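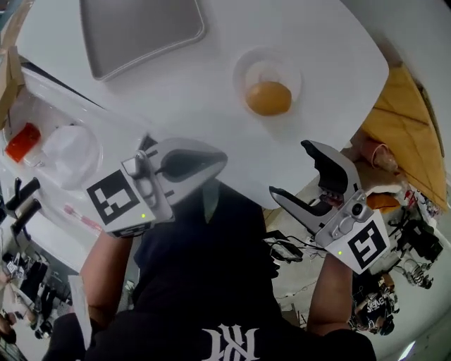

**Notebook / Post-production / Talk show**

November, 7 p.m. Synced the Cinda interview episode, two cameras plus the desk mics. Audio on the guest side drifts 2 frames by the end of the second segment. Re-clocked the recorder to the Zanon sync box and conformed everything to 24 fps. Drift gone on playback, still to be checked on the full export.

Host's opening runs long. Trimmed the film plug, kept the story about the Jisia shoot. Applause under the trim is patched with room tone from the break.

Subtitles: the accent marks in Thái drop out in the lower third font. Swapped the font, re-rendered all name cards. Caption file is over 2,000 lines, so spell check runs overnight.

To do: loudness pass, teaser cut, music cue sheet.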